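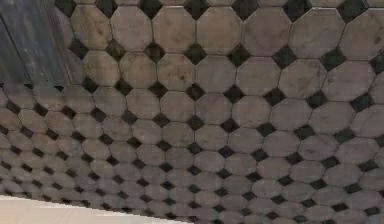
Notas para la charla: recoger ejemplos en una cocina que no existe

1. Arranque (2 minutos, sin prisa)

Dejar la baldosa en pantalla mientras la gente se sienta. Buenas tardes. Vengo a hablar de robots y lo primero que enseño son octógonos grisáceos con rombos negros. Quien haya trabajado con simulación ya sabe por qué: un aprendiz mecánico también se traga los encuadres en los que no hay nada que agarrar. Los guardamos, los etiquetamos y les pagamos el disco duro como a los demás.

Presentar el proyecto en una frase. Stukatham es nuestro generador de escenas; Storanberg es el almacén donde acaban los episodios. Los nombres se eligieron en una reunión que duró más que el primer prototipo.

2. Qué llamamos ejemplo

Un ejemplo es un episodio entero: las imágenes, las órdenes que se dieron y una nota que dice qué se pretendía. Insistir en la nota. Al principio la dejábamos para el final y acabamos con 79 episodios titulados "prueba". Hubo que verlos todos. De aquella tarde conservo opiniones firmes sobre el campo de texto libre.

Ahora cada episodio lleva una instrucción escrita antes de empezar. "Coge el cuenco" vale. "Ordena un poco" no vale, aunque en mi casa funcione igual de mal.

(Pausa. Si alguien se ríe, beber agua. Si no, también.)

3. La mesa

Pasar a la segunda diapositiva. 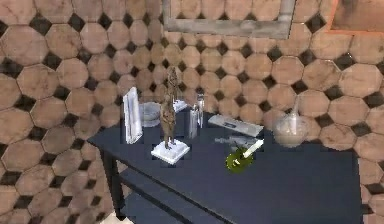 Mesa de Stukatham con la vajilla transparente, la figurilla y la botella verde tumbada.

Preguntar al público qué cogería primero. Casi siempre sale la botella, y me parece razonable: tiene color y está bastante cerca. Luego señalar el vaso alto, que deja ver los azulejos a través. Para el modelo, distinguir vidrio de pared es un examen serio, y esta pared no ayuda.

La figurilla de bronce sobre su base blanca sirve para hablar de formas incómodas. ¿Por dónde se agarra una estatua? Tenemos dos escuelas en el equipo y ninguna ha convencido a la otra - la discusión sigue abierta en el canal interno, por si alguien se aburre.

Mencionar la jarra de la derecha, con su líquido claro. No prometer nada sobre líquidos.

4. Cómo repartimos el trabajo

Cada disposición de mesa se graba 50 veces con pequeños cambios de posición. De cada tanda apartamos 11 episodios para evaluar, y esos no se tocan. Repetirlo mirando a la primera fila: no se tocan. La variante Onishi cambia los fondos; la variante Werneo cambia la luz. Mezclarlas desde el primer día fue idea mía y ya he pedido perdón por escrito.

Los episodios fallidos también se guardan, marcados como tales. Un catálogo de fracasos bien etiquetado nos ha salido más útil que varias de mis diapositivas.

5. Preguntas que van a caer

¿Y en el mundo real? Contestar que esta charla se queda en la simulación, y sonreír.

¿Publicaréis los datos? Decir "en abril". No decir de qué año.

¿Quién eligió el azulejo? Pasar a la siguiente pregunta.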